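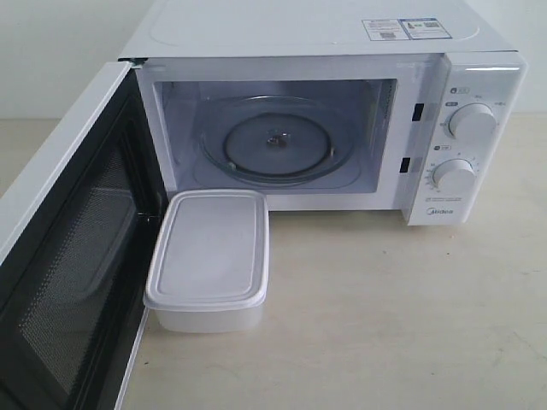

The microwave and lidded food box used for the loading task at the Birnirberg workshop.

Microwave loading paused after wrist fault

The microwave loading task has been stopped until further notice following a fault in the arm's force limit. No one was hurt and the oven still works, but two lids have split and the gripper needs a new fingertip.

The arm is meant to ease off when it meets more than 40 newtons at the wrist. During a long run of 300 loading attempts, the log shows it went past that figure on 137 of them, with a peak reading of 88. The stop should have tripped each time. It did not trip once, and the run was allowed to finish because the status page showed green throughout.

Melina Vasilakis found the problem while going through the log for another reason. A settings file had been copied over from the Fanholm arm, which carries a heavier gripper, and the limit in it was set for that tool. The status page reads the limit from the same file, so it had nothing to complain about. 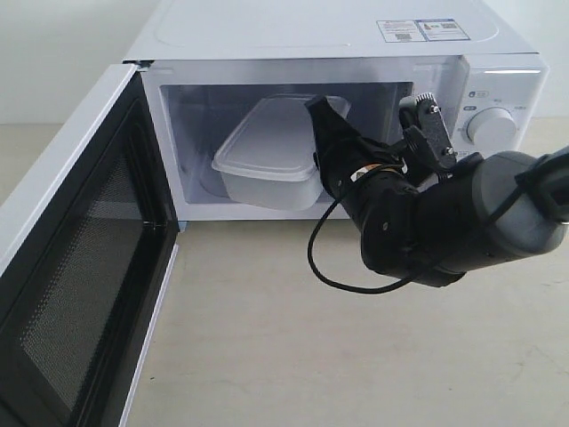

Most of the high readings came in the last part of the move, when the box is inside the oven and the fingertip is close to the lid. There is little room to work in there, and a small error in the angle of the box is enough to make the arm push down harder than it should. The door and its hinge have been checked and show no damage.

Until the limit has been reset and tested, please do not run any task that takes the gripper inside an appliance. Open table work can go on at half speed, with one person at the stop button – this applies to short tests as well. Do not copy settings between arms, even for a quick trial.

Angeliki Mitsotakis-Vlachou is writing a start-up check that will compare the file with the tool fitted and refuse to run if the two don't match. It will be tried at Birnirberg first and then at Fanholm. The new fingertip is on order from Stamatopoulos, with delivery expected in May.

If you have had split lids or odd wrist readings on other tasks, send Melina the log and the date of the run.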